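Jul 8, 2021

Two grippers, one carton and a very long day in the simulator

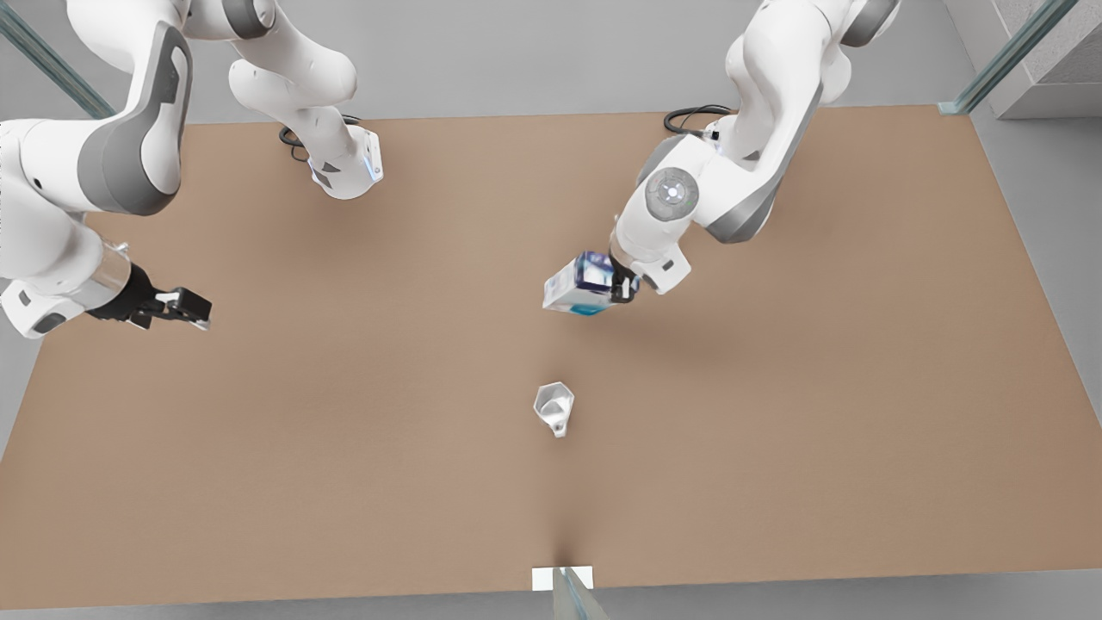
Left arm has the carton, right arm still waiting its turn. Little white cup on the table between them.

So I finally got to spend a whole day on the gripper comparison, and oh my gosh, I love this part of the job! No meetings, door shut, both arms loaded up in the sim and a giant mug of coffee going cold next to the keyboard. Glykeria had left me a sticky note that just said "handover first, PLEASE" with three underlines, so handover it was.

The plan is simple on paper. Left arm picks up the carton, holds it out toward the middle, right arm comes in and takes the other end. Then we swap the finger settings and do it all over again. We've got two sets to compare, the Vurent ones (stiffer, close fast) and the Trollum ones (softer, a bit lazy on the close, but they're so much nicer with anything that can crush). I ran 482 handovers with Vurent before lunch and the same again with Trollum in the afternoon, same random starts for both so Ayman can't tell me it isn't fair.

Vurent dropped 38 of them. That's better than I was expecting! Most of the misses were the same miss, too: the right hand comes in a hair too high, one finger rides up over the top of the carton and the whole thing spins off. I watched the replays of those over and over and I'm pretty sure it's the wrist angle and the fingers are fine. Jailson thinks it's contact friction. We have a sandwich riding on it.

Trollum I can't score yet, which is driving me a little nuts. The first batch looked gorgeous, really smooth, and then I found out I'd left the old March controller file in the config, so the closing force was wrong the entire time. ARGH. All of it has to be run again. I was so mad at myself I went and walked twice around the parking lot.

Things I want to remember for tomorrow:
Put the right controller in (!!!) and write the version at the top of the log.
Try the right wrist five degrees lower on the approach.
Save the replays for the drops only, the disk is getting full again.
Ask Magdalini if the carton weight in the model matches the one on her scale.

The cup is next after the carton. I'm kind of dreading it, it's such a small thing with that angular opening, and when it's lying there tipped over I can't decide where I'd even want the fingers to go. Over the rim? Pinch the tab? I made two grasp poses for it and hated them both. Rania said to stop guessing and let the planner throw 1,000 candidates at it overnight, so I set that going at six and left before I could fiddle with it.

Oh, and the camera question came up again. Jailson wants to move the view lower so we see the fingertips better, and I want to keep it up high where I get both arms and the table in one go. We'll try both, I guess. I'm tired and my eyes feel like sand, but it was a good day. Leftover lentils for dinner and then straight to bed.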